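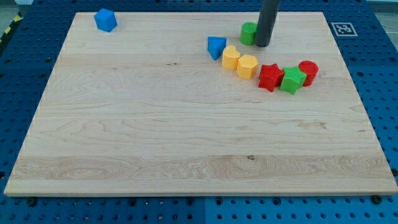
4 min read

Thursday, a little after nine at night

The dishes are done and the house is quiet, and I have a cup of that mint tea going cold at my elbow because I keep getting up to look at things instead of drinking it. I promised myself I would write in here at least once a week in August and I have already let one week slide, so tonight I am sitting down properly, even if it comes out as a ramble.

Mostly I have been thinking about the blocks. I have always had a soft spot for them, the plain kind, cubes and cylinders and prisms in colors you could name when you were two. I had a bag of them as a girl in Dolomham, and I can still feel the flat end of a cylinder in my palm, and how the triangular ones never would stack the way I wanted (I tried, oh how I tried, I must have built 200 church steeples and every one slid off). My mother used to say I was the only child she knew who would cry over a roof.

Blocks look so handsome on a good piece of wood, too. I love maple for that. It's so pale and creamy that a blue cube or a green cylinder just sings against it, and then when you get down close there is all that wavy grain running along, with a darker swirly band near the front and one little knot in it, like a freckle. I could look at a freckle like that for a whole afternoon. Rigoberto Olvera, who taught the woodworking evenings I took at Flutura the winter after I moved here, used to say that people sand a board and oil a board and never once sit down with it, and I think of him whenever I catch myself sitting down with one.

I got out my own board this evening, the one I made in his class. It is much smaller and it has a dip at one end where I leaned too hard, but I gave it a good rub with the mineral oil and stood it on its side by the window. It drank up more than I expected. I should do it every month and I do it twice a year. The rag is hanging outside on the line, spread flat like he taught us.

Then of course I had to go digging in the hall closet for my old blocks, which I was sure were in the tin with the Laloditz biscuit label, and they weren't, that was buttons. They were up on the top shelf in a pillowcase. There used to be 96, my mother wrote the number on a slip of paper and pinned it to the bag, and the slip is still there in her handwriting. I counted, naturally, right there on the hall floor with my knees complaining, and I am 11 short. I suppose the others are under the floorboards in Dolomham, or in some dog. The yellow has gone a bit mustardy but the blues are as good as ever.

I called Yuto Murakami to ask if his granddaughter would like them and he said yes before I had finished the sentence, bless him. She is at the age where everything gets lined up on the edge of the table and then swept off. I'll wash them tomorrow in the sink with a drop of soap and dry them on a towel, and he can pick them up on his way home from Ueda. I may keep one back. A triangle, I think.

Tea is stone cold now. I'm going to drink it anyway and go up.

3 comments · 14 shares

We use cookies to make this site work and to see which pages are read. Accept all | Manage settings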